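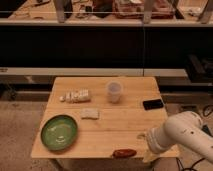
The arm at the front right corner of a three-plank tabletop, with a green bowl, white cubes, a cup and a phone laid out.

Tabletop Tasks: Software Tips for the Kitchen and Workshop Bench
Household Methods, Terniria
Revised Tue 19 June

The following tips are intended for households and small workshops that run a single arm over a table with the Woltau planner or a comparable package. They concern software settings and the order in which work is prepared. Mounting, wiring and electrical safety are covered in separate pages.

Before the first task

Record the table as a fixed surface in the planner and measure it by hand. Depth readings taken from pale wood under a ceiling light can be uneven, and a tabletop entered a few millimeters too low will cause the fingers to press into it. Enter the height, save the file, and lock it against automatic updates.

Draw the work area slightly smaller than the table. A margin of 2 inches on every side is suitable for most kitchen tasks. Objects placed within the margin should be reported by the software and left alone.

Cables on the floor should be kept clear of the arm's base. They do not appear in the planner's model unless they are entered as a keep-out zone.

Naming objects

Give each object a plain name and use that name everywhere – in the task list, in the grasp file and in the log. "Bowl" and "green bowl" will be treated as two objects by most task editors. Small pieces that are handled alike, such as a row of white cubes, may share one name, with the planner assigning a number to each piece at the start of the run.

Where pieces lie against one another, the segmentation step may return them as a single long object. Lower the merge distance first. If the fault remains, instruct the planner to begin with the piece that stands apart from the others and to look again after each pick. This is slower than planning the whole row at once, but errors do not carry forward.

Clear and glossy items

Translucent plastic cups are a frequent source of missing depth. Fit the cup from its color outline and supply the height from a stored model. The same method may be used for a dark phone screen, which often returns a hole in the depth map. A phone should also be marked "do not grasp" and given a raised clearance of its own, so that no path passes low over the glass.

Glazed or shiny bowls present bright specks that a detector may accept as small objects. Set a minimum size for detections inside the bowl region. Sofia Patrício, who maintains the grasp files for this series, recommends testing the setting with the bowl empty before any food is placed in it.

Speed and force

Keep separate profiles for soft and firm items. Tofu, bread and sponges require a low closing force and a slow lift. A width check after closing is more dependable than a force reading for such items. Rigid items may use the standard profile.

Do not raise the travel speed until the task has completed 8 consecutive runs without a correction.

Keeping a log

Save the planned path, the detections and the final gripper width for every attempt, including those that were stopped by hand. The bench log kept at Parnska since March holds 3,032 attempts, of which 356 are marked for review. Sofia Caldeira sorts the marked entries by object name – a further argument for consistent naming.

Copy the log to a second drive before updating the planner. Version changes have been known to rename fields without notice.

Related pages: Calibrating a Fixed Camera; Keep-Out Zones for Shared Counters; Cleaning Gripper Fingers After Food Work.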